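Play kitchen set

A play kitchen set is a group of small toy cooking things and pretend foods, made so that children can cook, serve and tidy up the way grown-ups do. Some sets come boxed, and a great many simply grow over the years, piece by piece. 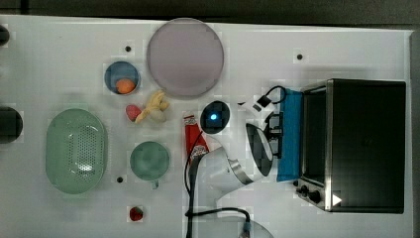
Plates, bowls and a colander are the old favorites, and the colander tends to get the most love — it will wash fruit, drain noodles and, sooner or later, be worn as a hat. The Sastora set, sold with 27 pieces, leaned heavily on soft greens and pinks.

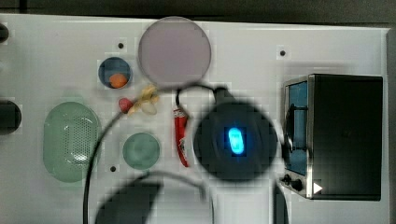
Toy appliances usually come a little later, once a child begins asking how supper gets hot.

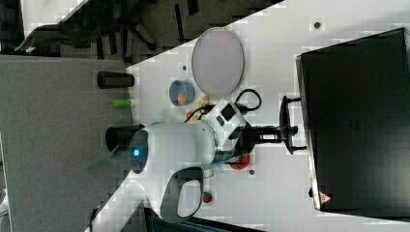
Large black item beside smaller playthings on a white tabletop.

Play food is most often fruit, with bananas and strawberries turning up nearly everywhere. The toy collector Tarmo Strazds kept his by color, in 10 shallow drawers. 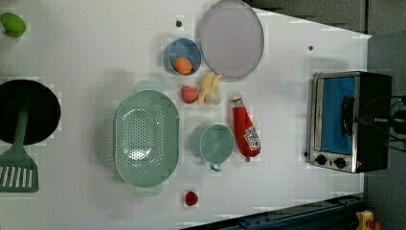
Pans and spatulas round out many sets, and they store nicely in one wide basket.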